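News from the Netham robot group

Teaching the arm to ask for help less often

Back in March we promised an update on the waiting problem, and we finally have something worth telling you! For anyone new to the newsletter, the Netham group works on table clearing and sorting with a single robot arm, alongside our partners in Jarport. The arm learns by copying people. Someone steers it through a job, we record everything the motors and sensors do, and a program learns to produce the same sort of movement when it meets a similar table later on.

Copying works well until the arm drifts somewhere the recordings never went. It might come down a finger's width too far to one side, find itself in a position no person ever put it in, and then stop dead or start making small circles. The usual cure is to have a person watch the whole time and take over when things go wrong. That works too, but it's slow and it's very dull for the person watching.

Our new method is called Panness, and it lets the arm judge for itself when it's getting lost. We train 11 copies of the same program, each on a slightly different slice of the recordings, and run them all at once. When they agree on the next movement, the arm carries on. When their answers spread out, it pauses and calls a person over, who steers it through the tricky bit and hands control back. The rescue is then added to the recordings, so the next round of training has an example of just the thing that went wrong.

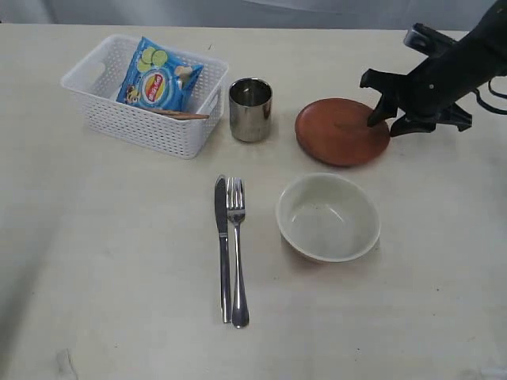
Calling for help at the right moment is the hard part. Set the limit too low and the arm asks every few seconds, and you might as well steer it yourself. Set it too high and it calls when the cup is already on its side. We had assumed that picking things up would cause most of the calls, and for flat things it does. With a round dish, the 11 copies often disagree about where on the rim to close the fingers, and every one of those places may be perfectly good! A knife and fork lying side by side give a different sort of trouble, as the copies split over which one to go for first. Neither case needs a person at all. So Panness now checks whether the answers fall into a few tidy groups or are scattered all over the place. Tidy groups mean there's a real choice to make, and the arm simply picks one and sticks with it. A scatter means it's lost.

That one change made more difference than anything else we've tried this year. We started from 2,000 recorded moves and ran 500 fresh trials with the table laid differently each time. The old version, with a plain limit and no grouping, called for help in nearly half of them. With grouping switched on, it called in 107, and when we went back through those calls one by one, most came at a point where we would have stepped in ourselves. Very pleasing after a long winter of fiddling with limits.

There's still plenty it gets wrong. Shiny things confuse the depth readings, and all the copies can be confidently wrong together, in which case no call comes. We don't have a good answer to that yet. The Jarport side is trying a second check based on the force felt at the fingers - early days, but the first few runs look promising.

We'll be putting the training code and the trial results on the Jaunzems shared drive once the notes are readable. If you'd like to have a go at being the person who gets called over, the lab is open to members on Monday afternoons, and it only takes a few minutes to learn the controls.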